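Vellthorpe Long-Term Conditions Board
Pain, sleep and medicines > Turmeric, curcumin and other supplements

Topic: Curcumin capsules with rheumatoid, worth carrying on?

marshgate_pete
Joined: February
Posts: 4

I was diagnosed with rheumatoid a while back and I'm on methotrexate once a week plus folic acid. My sister-in-law takes turmeric capsules for her knees and swears by them, so I bought a tub of the Clarnora ones with black pepper extract and have been taking two a day for a couple of months.

My hands are a bit better in the mornings. I can do my own buttons again most days. The trouble is I went up a dose on the methotrexate in the same month, so I don't know which one to thank. The capsules aren't cheap and I'd like to stop if they are doing nothing.

Has anyone here stopped them and noticed a difference? I haven't told the clinic yet.

kettleon
Posts: 717

Tell the clinic. I don't mean that in a nagging way, but methotrexate is hard on the liver and there have been reports of liver trouble with turmeric supplements too, more so the ones with black pepper in because you absorb a lot more of it. They will already be doing your bloods. They can't make sense of the results if they don't know what you are taking.

As for whether it works, I took it for a winter and noticed nothing at all. I have psoriatic arthritis though, so not the same as you.

Dunnock
Posts: 30

I have to disagree a bit with kettleon. I've been on curcumin for years alongside sulfasalazine and my bloods have never been out. My rheumatologist knows and just said carry on if I wanted to. There are small trials where people with RA had less pain and swelling on it. Doctors don't bring it up because they aren't taught about it.

It took me a good three months to notice anything. If you stop now you may be stopping too early.

kettleon
Posts: 717

Sulfasalazine isn't methotrexate. And you say small trials, which is the problem. Most of them are a few dozen people for a few weeks. I'm not saying it does nothing, I'm saying you can't tell from those.

Dunnock
Posts: 30

A few dozen people is still more than your one winter.

kettleon
Posts: 717

Fair enough. It's also more than your one set of knees.

marshgate_pete
Posts: 5

It's my hands mainly, if that helps anyone.

I rang the nurse line this afternoon and left a message. Will report back. In the meantime I've stopped taking them.

OldMillRoad
Posts: 62

Pete, one thing you could do once the nurse has rung back, if she says they're fine, is keep a diary. I did this with fish oil. Write down how long the stiffness lasts each morning and give the pain a score out of ten. Do it for a month without the capsules and a month with, and don't change anything else if you can avoid it. It won't prove anything but it is better than trying to remember.

My result was no difference for the fish oil, by the way. I still eat mackerel because I like it.

bramleyjo
Posts: 18

Does anyone know if plain turmeric in food counts? I have lupus and I cook with it nearly every night. Now I'm a bit worried reading this.

kettleon
Posts: 717

Food amounts are a different thing altogether. A teaspoon in a curry has far less curcumin in it than those capsules and you take in very little of it. I'd mention it if you're having it by the cupful, otherwise I wouldn't worry. Ask your pharmacist if you want to be sure.

Dunnock
Posts: 30

Agree with kettleon on that one.

OldMillRoad
Posts: 62

There was a longer piece on this in the members' section, which I've pasted below as not everyone has a login.
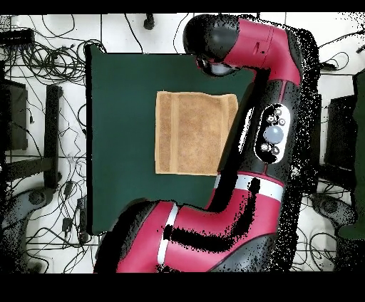 Sawsan Hattar
Pharmacist and board contributor

People with autoimmune conditions ask me about turmeric more than any other supplement. The active part most people are interested in is curcumin. In the laboratory it dampens several of the signals involved in inflammation. In people, the picture is less clear. The body absorbs curcumin poorly, and products differ a lot in how much they contain and how much gets into the blood.

If you take a medicine that can affect the liver, or one that thins the blood, speak to your pharmacist or clinic before you start. Take the tub with you. The front label often gives the weight of turmeric root and leaves the amount of curcumin to the small print on the back.

Stop and get advice if you notice yellowing of the skin or eyes, dark urine, itching all over, or unusual tiredness with feeling sick. Do not stop or cut down a prescribed medicine in order to try a supplement. Joint damage can carry on when pain is under control, and a flare can be hard to settle.

bramleyjo
Posts: 19

Thanks for putting that up. I checked the back of mine (the Vastberg ones, which I've never opened) and it's exactly what she says, big number on the front and a much smaller one on the back.

Dunnock
Posts: 30

It's a sensible article. I think she is a bit gloomy about absorption, the newer types are better than they were. But the part about not dropping your prescription is right and I'd never tell anyone to do that.

marshgate_pete
Posts: 6

Nurse rang back. She wants me to stay off the capsules until my next bloods and then have a word with Dr Bhat at the appointment. She wasn't cross, just said she'd rather have known sooner. She has put it on my notes.

Hands are about the same so far. I've started the diary. Stiff until just gone nine this morning but I'd been digging, so I've written that down too.

OldMillRoad
Posts: 62

Good. Put the digging in every time or you'll blame the wrong thing.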